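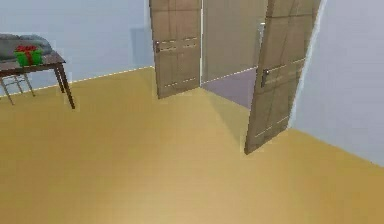

Faut-il vraiment cirer un sol neuf avant d'emménager ? Les vendeurs le jurent, nous en doutons. Sur une surface lisse et unie, d'un jaune ocre comme ici, avec une fine plinthe blanche au pied du mur, la moindre surépaisseur de cire risque de se voir. Commencez par un chiffon humide.

La cire Floltotora tient-elle 22 mois ?
C'est écrit sur le bidon. Chez Rolholm, on nous a parlé de 6 mois – sans test à l'appui non plus.

Le forfait Dilimgate à 80 euros vaut-il le coup ?
Demandez d'abord ce qu'il comprend. Le déplacement est souvent facturé à part.

Peut-on se fier aux avis en ligne ?
Modérément. Beaucoup sont publiés le jour de la livraison, avant le premier lavage.

Page mise à jour le 4 novembre 2025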